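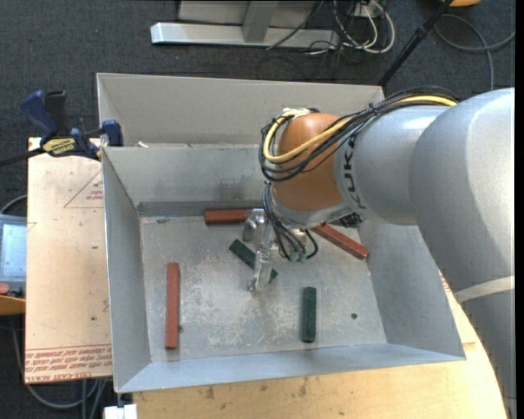 Workshop notebook, February. Subject: stripping and recoating of the parish hall radiators, second batch. The first batch of cast-iron sections has been through the caustic tank and is now on the rack awaiting primer. The question before the shop is how to keep primed stock separate from finished stock, as the two were confused twice during the Santon job and one section went out with no topcoat on its rear face. The proposal is to let color carry the information. Five bars in a gray sheet-metal bin, three reddish brown and two dark green, can be told apart from across a room without a label being read, and the same should hold for our sections if the primer and the topcoat are kept well apart in shade. Accordingly, the oxide red primer is retained, and the brown topcoat offered by Brulteck is declined in favor of the green.

Condition on receipt. The second batch comprises 16 sections, all of the same four-column pattern, taken from the north wall of the hall. Paint on the outer faces is thick and well bonded. Paint on the inner columns is thin, and in several places has lifted away with rust beneath it. Two sections show old repairs at the lower hub, made with a filler that has shrunk. These are marked with wire and set aside for pressure testing before any further work is done on them.

Lead testing was carried out on scrapings from four sections before handling. All four were positive at the lowest coat. The batch is therefore to be stripped wet only. Dry sanding and wire wheels are not permitted on this stock at any stage. Scrapings and spent liquor go to the sealed drums, and the drum log is to be filled in at the time of transfer and not at the end of the shift.

Stripping. The caustic tank was brought to temperature by 9:30 a.m. and the first four sections were lowered at 10. After two hours the outer faces had cleared, but paint remained between the columns, where the liquor does not move freely. The sections were turned end for end and returned for another hour. This cleared all but a narrow line at the top hubs, which was taken off by hand with a bent scraper under running water. The remaining sections will be turned at the halfway point as a matter of course.

Rinsing needs more attention than it was given on the first batch. White bloom appeared on two sections overnight, and it was traced to liquor held inside the hub threads. The procedure is amended as follows. Plugs are to be removed before rinsing. Each section is to be flushed through both hubs until the water tests neutral, then stood on end to drain. Forced drying follows at once. Bare iron left damp over lunch had flashed by the time work resumed and had to be treated again.

Threads and hubs. The left-hand threads on six sections are in fair order. The others are packed with old jointing compound and should be chased with the large tap from the Jindetti set, using plenty of oil and backing off every half turn. Degrease again before priming. The gaskets removed from this batch are not to be reused, and replacements should be ordered now. The quantity must allow for the end bushings, which were overlooked when the last order was placed.

Pressure test. The two repaired sections were fitted with blanking plugs and filled. The first held steady for the full period. The second wept at the lower hub almost immediately, and the old filler came away under light pressure from a screwdriver. The crack beneath it runs farther than the repair did. Stitching is possible, but the cost is hard to justify when sound sections of this pattern are available from MacBrayne. A request for price has been sent.

Coating trial. Three scrap pieces were prepared on the afternoon shift: one with a single coat of primer, one with two, and one with two plus the green topcoat. They are to be heated and cooled in the small oven for 42 cycles and then cut with the cross-hatch tool. The brush marks on the second piece are heavier than is acceptable. The primer was used straight from the can in a cold room, and the next can should stand indoors overnight before it is opened.

Outstanding items. Replacement section: awaiting reply. Gaskets and end bushings: order to be placed. Rack: the upper rail requires a second bracket before it will carry finished stock. Drum two is nearly full and collection should be requested this week. Ten sections remain to be stripped, and the tank will need topping up before the next four go in.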